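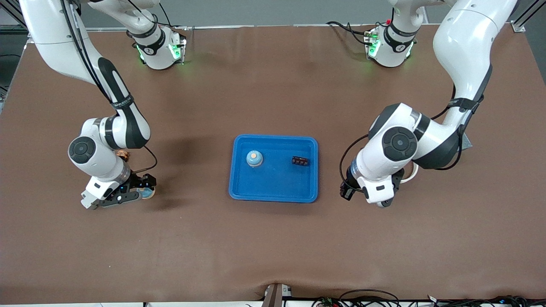
An arm on each side of the blue tray, cables lower right.

07/09/2020

Spent the day on the rulebook again. The Paltholm cell now has a document of its own, written by me, and I have already broken it in two places, one of them before lunch.

It began as a single page. Then Clamus wanted it lined up with their own handling guide, which runs to 36 clauses and has a definition of "table." I read the definition twice. We have a table. I feel more secure about it now.

What I've settled on so far: the tray goes between the two bases and the objects go in the tray with a gap between them, wide enough that neither gripper has to be clever. Right arm takes the left side of the picture, left arm takes the right side. I wrote that sentence out in full because in April I lost most of a morning to the words "the left one," which meant three different things depending on where a person was standing. New rule, clause 8: sides are named from the robot's point of view, always, even when it feels silly. It always feels silly.

Next, the cover. The brown covering wrinkles, and every draft of the rules says the surface shall be flat. I pulled it straight this morning and by the time I had my coffee it had gone back to its own ideas. So I changed "flat" to "free of folds that could catch a fingertip." This is how standards get made, I suspect – a person loses an argument with some fabric and then picks up a pen.

Cables are the part I'm least proud of. Baláž, the safety handbook I keep going back to, is very firm that loose wiring stays off the work area. The lower right corner of our table would make it weep. I wrote a clause about it anyway, with a deadline, and gave the deadline to myself. Bought 400 cable ties. We'll see.

Still arguing with myself over the lights. Green on the bases is supposed to mean fine, go ahead. But people see green and lean in, and I don't want anyone leaning in. The draft now says that a status light is no reason to put a hand in the tray. You stop the cell, you say out loud that it's stopped, and then you reach. I skipped the saying out loud this afternoon, alone in the room, and felt guilty enough to say it afterward to the wall.

The Clurnetti log wants a number for every run. We're at 1237, and at least a few of those are me bumping the start button with my elbow. There should be a clause for that too. I left a blank line for it.

Tomorrow: print it, sign it, tape it up where I can't pretend I haven't seen it. Also find the tape.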